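Recording demos for a sort-and-place task on a two-arm cell

Updated November 8, 2025

Quick writeup of how we collect examples for the toy sorting policy. Written for people joining the Lukura project who already know how to jog the arms and home the rail. If you don't, do the Brevov startup page first, then come back.

Task is simple on paper. Pigs and trucks start on the floor, pigs go to one of the storage spots, trucks stay put. Learning it is less simple, so the examples have to be clean.

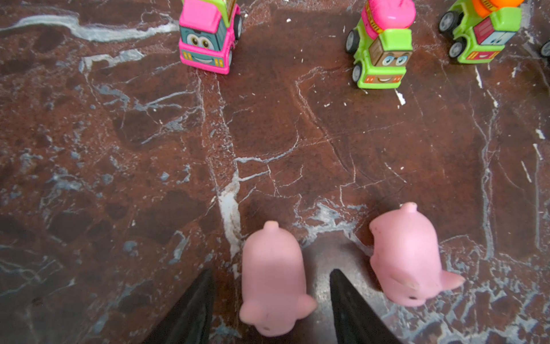
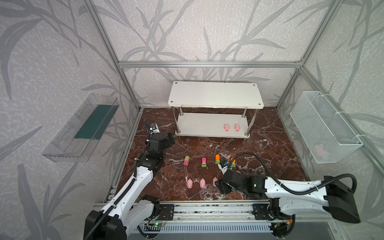 Wrist view first, then the fixed view of the whole cell. Pigs and toy trucks on the marble in both.

What you need

— both arms powered and homed
— fixed cam plus wrist cams, all streaming in the recorder
— the toy set, pigs and trucks
— a disk with space. Check before, not after

1. Set the floor

Put the trucks down in a loose row. Loose. Don't square them up, a policy that has only seen neat rows falls apart on the first crooked one. Tip one at an angle now and then. Pigs go in front, spread out enough that the fingers can get down on either side.

Rotate the pigs too. Head toward the base, head away, diagonal. Pink on a brown veined floor is easy to find, but which end is the snout matters for the grasp and the model only picks that up if it sees all of them.

2. Pick the target

Shelf, wall tray or wire basket. One target per episode. Type it in the instruction box exactly like this, all lower case:

put the pigs on the shelf

Don't get creative with the wording. We do paraphrases later with a script. For the shelf, say which board in the notes field, upper or lower.

3. Check the views

Open all the streams side by side. In the wrist view you want both fingertips coming up from the bottom edge and clear floor between them. If one tip is missing the mount has slipped, fix it now. In the fixed view you want the shelf, the tray and the basket all in the picture.

Wipe the floor if it has crumbs on it. A few specks are fine, no need to go crazy.

4. Record

Press record, wait a beat, then move. Go slow on the approach and normal speed on the carry. Come straight down over the back of the pig, close, pause, lift. The pause is important, it gives the model a clear moment for the gripper change.

Use the near arm for the near pig. Park the other one up and out of the way — a forearm stretched across the middle hides half the toys from the fixed cam. Happens a lot. Brief is OK, a whole episode of it is not.

If you miss a grasp, back off and retry once. Keep that episode and tag it "retry". Those are useful. If you miss twice, stop and toss it.

Knocked a truck over? Finish the episode, tag it "bump".

5. Reset

Back to step 1. Change the layout every time. Change the target every 15 episodes, less than that and you lose time retyping, more and your hands get into a rut and all the paths look teh same.

6. Check the batch

Run the Prevano checker at the end of the session. It flags dropped frames, missing instructions and any stream that started late. Then watch 3 episodes yourself at double speed, picked at random. The checker cant tell you that a grasp was ugly.

Current count is 469 good episodes since March. Basket is the thinnest of the targets so do that first if you have a choice.

Common problems

Gripper closes on air: you are probably steering off the fixed view. Use the wrist view for the last bit.

Pig slips on lift: grabbing too high on the back. Open up, go lower.

Wrist stream freezes: unplug and replug the camera, restart the recorder, delete the last episode. Don't try to save it.

Arm stops near the shelf: the legs are in the keep-out zone. Come in from the front and higher up.

Wall tray drops look wild: it's mounted at an angle, so release close to the panel and let go slowly.

Uploading

Name the folder with your initials and the target, copy to the Oyelaran share, wait for the green check. Raw files stay on the local disk for 16 days then get wiped automaticly. Training config is on the next page.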